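Tolto Rumor Archive -- data card

Version of December 8, 2024

Contents
Short posts about unreleased phones, collected from trade blogs and forums. Each record holds the post text, the date it went up, the device it refers to and the kind of source cited (case maker, parts supplier, retailer listing, unnamed). The set has 500 records covering 96 devices.

Labels
claim_type: size, camera, battery, price, release window, other
outcome: matched, partly matched, not matched, unresolved
Outcome was set against the maker's published spec sheet. Two people, Joana Figueiredo and Natália Vilela, labeled every record. Disagreements were settled by discussion and are marked in the column "revised".

Files
posts.csv -- one row per record
devices.csv -- device names and release dates
splits/ -- 8 folds, grouped by device
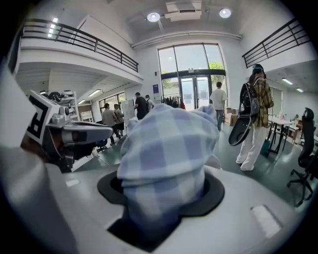
Checkered cloth bunched in a round opening, gripper at left.

Known issues
Reposts of the same rumor are kept as separate rows; use "thread_id" to merge them. 50 records have no outcome yet. Release windows given as "spring" were coded as April.

Changes
Price claims now keep the currency used in the post. The Fedano forum rows were recoded to UTC.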